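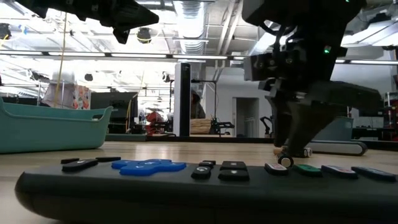 Walking diary from Garkbridge becomes a book

GARKBRIDGE. After 26 years in an office, Marlies Strebel gave back her key in January and started to walk. In the spring she came home with four full notebooks, and from these notebooks a small book has now been made. It has 160 pages, it is called "The Slow Side of the Hill," and it was presented in the reading room in Garkbridge, where more people came than the room has chairs.

Ms. Strebel walked 700 kilometers in total, always alone and always with the same rule: she did not book a bed for the next night before she had finished the day. In most places this went well. In two places it did not, and both nights are in the book. One of them she spent in the waiting room of the small station at Clasedska, where a man who was cleaning the platform gave her his own blanket and, in the morning, half of his bread.

"I wanted to pay him for the bread and he was a little offended," she told the visitors. "We stood there a moment, both of us embarrassed. Then he asked me where I was going, and I noticed that I could not answer this question. I had a direction, but I did not have a place."

The chapter about Clasedska was the one she chose to read aloud. She read for a quarter of an hour, slowly, and stopped once to drink water. The audience was very quiet. Afterward somebody asked if she had written to the man, and she said that she had sent him the first printed copy, to the station, with no name on the envelope, only "for the person who cleans the platform in the morning." She has not received an answer yet.

The book is not a guide. Readers who are looking for maps, prices or the quality of the beds will be disappointed. Ms. Strebel writes about the things which came to her while she was walking: the death of her mother, a friendship that ended over a small sum of money, the strange feeling of having no telephone calls to return. She also writes a lot about feet. There is a whole chapter on socks, and the visitors laughed when she announced that she would not read from it.

Several pages are about mornings. On the first days she slept badly and left each guesthouse as early as possible, often before it was light. Later she began to like this hour. She describes bakeries with the back door open, dogs that followed her to the last house of a village and then turned around, and an old woman who was singing in a garden and did not stop when a stranger passed. In the middle of the journey she was ill for five days and stayed in a rented room above a hardware store in Grakden. It is the longest chapter, and the most honest one. She writes that she cried every afternoon at the same time and that after the third day she became curious about it, "like one becomes curious about a train that is always punctual."

The owner of the room, Mrs. Rüegg, traveled to Garkbridge for the presentation and sat in the first row. She remembers her guest very well. "She wanted to leave already on the second day, with fever," Mrs. Rüegg said. "I told her that the road is still there next week. I made soup. She did not like the soup, and this I have now read in the book." Ms. Strebel answered from the table that she had liked the second soup.

The idea for a book did not come from the author. She had lent the notebooks to her sister, who typed the first one without asking and gave the pages to friends. Ms. Strebel was angry for some weeks. Then a letter arrived from a woman she did not know, who had read the pages in the hospital and wished to hear how the journey continued. After this letter she typed the other three notebooks herself. She has changed the names of most people, and she took out one long part about her former office, which she said was unfair and also boring.

In the discussion one visitor wanted to know if a person must go so far away to learn something about herself. Ms. Strebel thought about it for a while. She said that she did not know. For her it was probably necessary to be tired, and at home she had never been tired in the right way. Another visitor, a young man with a backpack, asked for advice about shoes. She recommended that he buy them one size larger and walk in them for a month before he leaves.

Since her return Ms. Strebel works again, but only in the mornings, in the garden center below the bridge. She is not planning another long journey at present. She still walks for an hour before work, usually along the river as far as the weir and back on the other bank, and she has started a fifth notebook. What is in it she did not want to say.

"The Slow Side of the Hill" can be bought at the bookstore in Garkbridge and borrowed from the reading room, where two copies are available. A second reading will be held at the school in Grakden next month, at 2 p.m., in the music room on the ground floor. Entrance is free, and there will be coffee and cake after the reading. Visitors who come by bus should get out at the church, as the stop in front of the school is closed during the road work.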